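Fisance Learning Notes | Table-Top Robots
Good practice for a two-arm table: preparing, working and stopping
Written by Jyoti Tyagi | Last changed May 1, 2023 | Filed under: Shared Rooms, Pick and Place

This page is for people who will work at a table with two small robot arms, where the arms are moving light things such as fruit, cups or cloth. I wrote it first for new colleagues at our Cornerley room, and then the Pallomwood group asked to use it also. It doesn't replace the manual of your arm or the safety law of your province or state. If this page and the manual say different things, follow the manual and write to me.

I suppose that you have already done the introduction course and that you know how to start and stop the arms from the computer.

Before you switch on

1. Check the clamps. Each base plate must be tight on the table. Push the base with your hand in two directions. If you feel any movement, close the clamp again and repeat the push. A clamp lever should not point into the space where the arm will travel.

2. Check the cables. Follow each cable with your eyes from the arm to the place where it ends. Move the arm slowly by hand, with the power off, to the furthest point it must reach. The cable should still have some slack there. A cable which is tight at the furthest point will one day be pulled out.

3. Check the floor. The person at the keyboard must be able to step back without looking down. Cables which cross a walking path go under a cover or along the wall.

4. Find the stop button and say aloud where it is. This feels a little foolish the first time. Please do it anyway, also when you are alone.

5. Agree who is the operator. There is one operator for each session, and the name is on the session sheet. Other people can watch and talk, but only the operator gives the start.

Setting the objects

Put the container first and the objects after it. The container should be in a place where both arms can reach the opening, even if the plan is for one arm to do most of the work. With a soft or woven basket, look at the handles too. They can move when something touches them, and a gripper can go under a handle and lift the whole basket.

Keep a clear space between objects, at least as wide as the open gripper, when the task is new. Later you can put them closer together. Heavy fruit goes nearer to the arm which will lift it. Grapes are difficult and I advise leaving them for the end of the day, because the skins break and then the table must be washed.

Fruit on the session table is never eaten. It has touched the grippers and the table, and we do not clean these as kitchen tools.

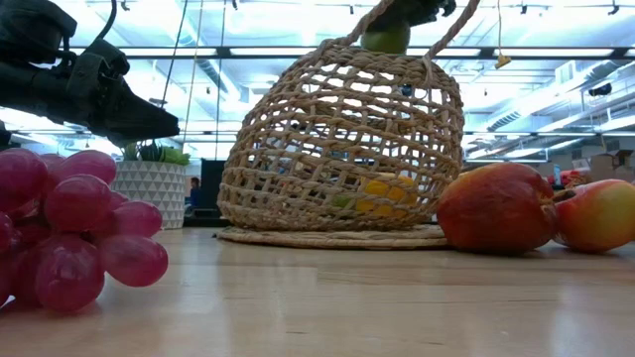
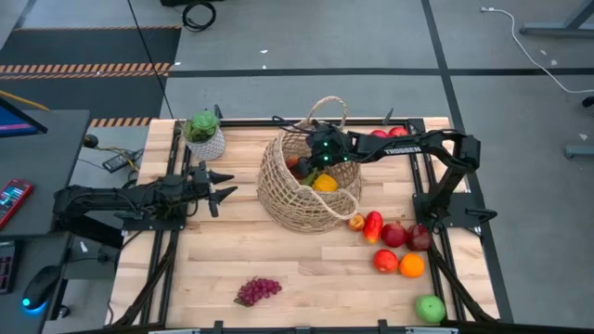

During the session

Hands stay outside the table edge while either arm has power. This rule has no exception for "only one second". If an object rolls away or falls over, the operator first brings the arms to the rest position, then pauses, then says "paused". After this word you may reach in. When your hands are out again, you say "clear", and the operator repeats "clear" before starting.

Use the slow setting for the first 25 runs of any new task. I know that it is boring. During these runs you are looking for three things in particular:

Does one arm come into the space of the other arm? If yes, write down at which step.
Does any cable touch the container or an object?
Does the gripper press the object into the rim when it should pass over it?

If the answer is yes to any of them, stop and change the set-up. Do not correct it by making the movement faster or by holding the container with your hand.

When two arms share one container, only one of them may be inside the opening at a time. The other one waits outside. In our task files this is written as a "door" step, and you can copy it from file 851, which is the cleanest one we have. The old Tiwari task files do not have a door step. They must be changed before you use them in our rooms.

Change operator after 4 sets. A tired person sees the same mistake many times and does not react to it.

Stopping and leaving

Bring both arms to rest, support them with your hand if your model drops when the power goes off, and only then switch off. Remove all the fruit, including what is inside the container. Wipe the table and the finger tips with a damp cloth, and dry them.

Write in the session sheet:

the task file and its version
the name of each operator
every stop, with the reason, also if it was a small one
anything loose, bent or making a new sound

The last line is the one people forget. A short note such as "left wrist clicks when turning" is enough. We look at the sheets again each June, when the tables are serviced, and the notes decide which arm is opened first.

Questions I receive often

Can I work alone? Yes, with a task file that has finished its slow runs. For a new task, two people.

Can visitors stand at the table? They can stand behind the line on the floor. If your room has no line, put one with tape, 9 hand widths from the table edge or more.

May I wear gloves? Thin ones for handling fruit, yes, but take off anything loose at the wrist, such as bracelets or long sleeves.

Corrections to my English and to the rules are both welcome. Send them through the Fisance contact form with "two-arm table" in the subject.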